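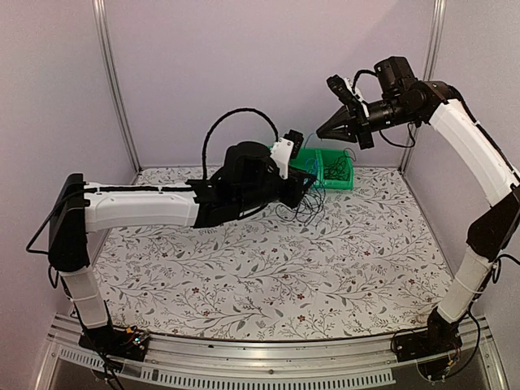

Sakness, 2/7/25

Workshop tips: wire sorting with two arms, software side

Notes from the bench, in no order. Adesuwa Lawal typing, between runs.

Wires are horrible for a planner. A block stays the shape you left it, a tangle doesn't. So don't plan the whole job in one go. Plan one grasp, look again, plan the next. We had Ullura (our planner) thinking eight moves ahead in April and it was mostly wrong after the second.

Patterned sheet. Thin dark stems on a pale sheet look an awful lot like thin black wires to a segmenter. Two ways round it – save a background shot of the bare sheet and subtract it, or put the print in your training pictures. We do the second. Subtracting falls over as soon as the sheet gets nudged.

Colour first, shape after. Green tray is easy to find, so find that, fix the divider line, then work out which side each grasp point is on. Blue wire is easy too. Black on black gripper is not. Mask the grippers out using the joint angles before you look for wire, otherwise Jamine will happily try to pick up its own finger.

Wrist cameras: recalibrate after any knock. Takes 2 minutes. Skip it and you lose an afternoon.

Your own cables count as obstacles. Put a fat capsule round each wrist in the collision model, bigger than feels sensible. The arch of cable over a wrist moves, the model dosen't know that.

Both arms over one tray – give one of them the right of way. Simple lock on the space above the bin, one arm in, other holds back and high. Bhat does it with a timeout of 600 ms. Shorter and they dither.

Slow down near the rim. Separate speed limit for the last bit, not one number for everything.

Logging. Keep the last 400 frames in memory and only write them out on a fault. Beverley Gosling's script, ask her for the new one, old one fills the disk.

Name your runs properly. "test_final_new2" is no use to anyone. Date, tray, sheet, planner version.

Loops sticking up past the rim: take those first. Grasp high, lift straight up, then pause and look agian before going sideways.

More when the depth filter is fixed.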